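Search this site Search Clear

Two-Arm Cloth Cell: Setup and Routine Care

This procedure applies to the two-arm cloth handling cell at the Drimard workshop. It is to be followed at the start of each session and after any repair that involves removing an arm from the rail. Operators who have not completed the Flovley induction must be accompanied by a trained colleague.

1. Before power is applied

Confirm that the emergency stop is pressed in. Check that both arms are firmly seated on the black mounting rail and that the rail does not shift when pushed by hand. Inspect the screws along the white segment of the large arm and tighten any that have worked loose. Do not use thread adhesive on these screws.

Wipe the tabletop with a dry cloth. Cleaning sprays are not permitted, as residue changes how the fabric slides.

2. Cable routing

Each cable must have enough slack for the wrist to turn through its full travel. On the large arm, the long cable loops from the top of the wrist and follows the white segment down. Move the arm slowly by hand through its reach and watch the loop at the lower joint housing. If the cable pulls tight or catches on the housing, release it and route it again.

3. Power and status lights

Release the emergency stop and switch on the supply. Wait for the controller to report ready, then look at the lights on the wrist hardware of the large arm. All must be green. If a light stays off, switch off the supply, reseat the connector beside it and start again. A fault that returns is to be entered in the log under code 2232.

4. Grip and handover check

Use microfibre cloths from the Prurside set. Keep one folded cloth at the back left of the table and the loose cloths at the back right, so that the middle is clear for the test. Command the large arm to take a cloth by one corner and hold it over the centre of the table. The smaller arm should stand with its fingers open beside the lower corner of the hanging cloth, ready to close.

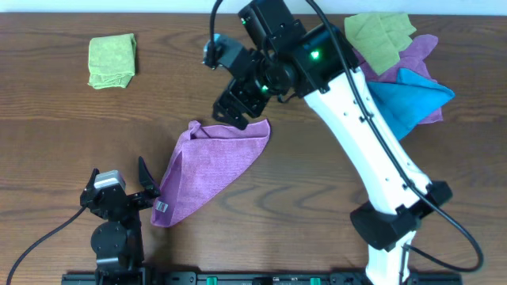

5. Adjusting the smaller arm

If the open fingers stop short of the cloth, or push into it, correct the handover position in steps of two millimetres. Save the new position before running the check again.

6. Care of the fingers

Clean the finger pads after every 200 cycles with a lint-free swab. Replacement pads are listed as part 102 in the Krishnan parts catalogue and must be changed as a pair.

Questions about this procedure should be directed to Steinar Hauksdóttir, Cell Maintenance.

Last reviewed: Thursday, October 17, 2024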